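Dunleavy Bin-Picking Kit

Loan and class set for school and college robotics clubs

The Dunleavy kit is a set of parts for teaching a robot arm to pick blocks out of one bin and put them in another. It was put together for the student project at Iltirville and is now lent to other clubs for up to 18 days at a time. It fits on an ordinary workbench.

What is in the kit
Two open metal bins
Bar-shaped blocks, 18 in all, in mixed colours
Bar clamps
Printed task cards, numbered 1 to 7
A spare set of gripper fingers

The robot arm is not included. Clubs use their own, or book time on the one at Iltirville. 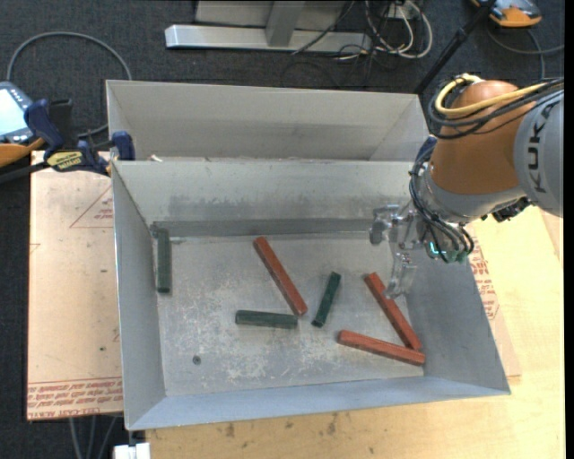

Iltirville Student Robotics Club — Equipment Pages

Green and red blocks in a grey metal bin, with the KUKA arm reaching in from the side, make up the layout for task card 3. Six blocks are tipped in without sorting. The team writes a program that picks one colour first and then the other. Blocks that end up touching are left as they fell.

Clamp the bins before the arm is switched on. A bin that shifts by a few millimetres will spoil the taught positions — check the clamps again at the start of each session.

Scuffs on the bin floors are normal and need not be reported. Dents in the rims should be.

Borrowing
Requests for the autumn term close in August. Collection is from Dranatville or Leltden, and the kit must go back to the same place. Count the blocks before packing.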